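4.2 Choosing a hand and committing to it

We were rather fond of our first planner, which we called Oter, and it took us longer than it should have done to admit that it dithered. It scored both hands afresh on every cycle, and whenever the two scores came close it would swap its choice halfway through a reach. The fix, suggested by Tormod Amundsen one long afternoon in June, was to let a choice stand until the block had been let go or the grasp had plainly failed. We kept the scoring itself just as it was (Figure 4).
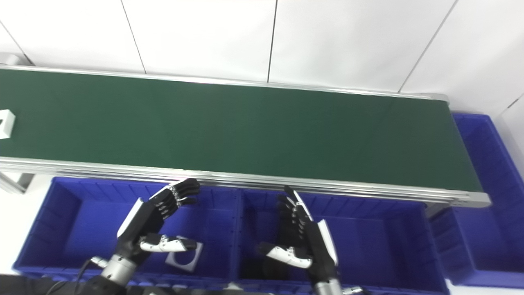 Figure 4. Both hands held over the open blue bins beside the conveyor, with a white block in the left bin.

Holding on to a choice brings troubles of its own, of course. A block may shift while the arm is on its way, so the perception module, Brutau, goes on sending fresh poses, and the controller bends the path gently towards them without asking the planner again. Over 464 trials we saw 16 changes of hand, all of them after a failed grasp — a number we were very glad to see. In 2 further trials the tracker lost the block altogether, and we come back to those in Section 5.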